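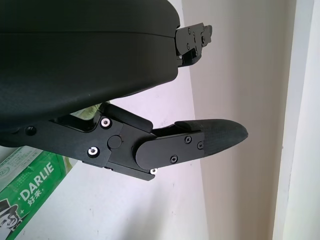 Starkum talk, speaker notes. Twenty minutes, so read fast and skip whatever is in parentheses.

Open with the title: "Your planner is fine, your timestamps are lying." Wait for the laugh. If there is no laugh, go on to Dinis.

Dinis is our task layer. It takes a goal like "cans in the tray" and hands each arm a list of small moves. Taner Kaplan wrote the first version in 900 lines and has been apologizing for it ever since. It ran one arm well. Then we asked for two.
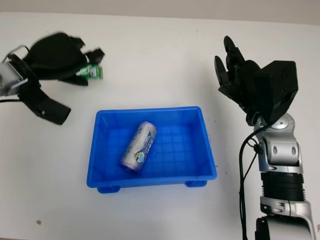 The two-arm scheduler gives each hand a lock on a piece of table, and the old locks were far too polite. One arm would reserve the whole tray and the other would sit there like a guest waiting to be asked to eat. Now we lock by volume and by time. Take the left hand with its green-and-white can, and a silver can lying diagonally in the blue tray: the planner has to treat that second can as an obstacle for one hand and a possible target for the other. Same can, two entries in the world model. Xiaoqing hates this and is right.

(Pause. Drink water.)

Next, latency. We logged 188 runs and sorted the failures by cause. Grasp planning, the part we had all been blaming in public, came in fourth. First place went to wrist camera images matched with joint angles from a moment earlier.
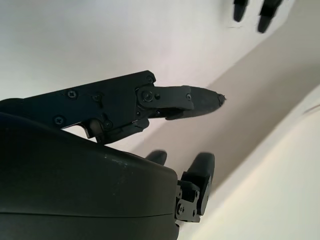
The fix was 4 milliseconds of buffering and one very dull pull request — reviewed by Şükran, who wrote "finally" and nothing else.

Show the replay tool now if the laptop is behaving. If it isn't, describe it with the hands.

Questions. Someone will ask why we don't learn the whole thing end to end. Let Nazmiye take that one.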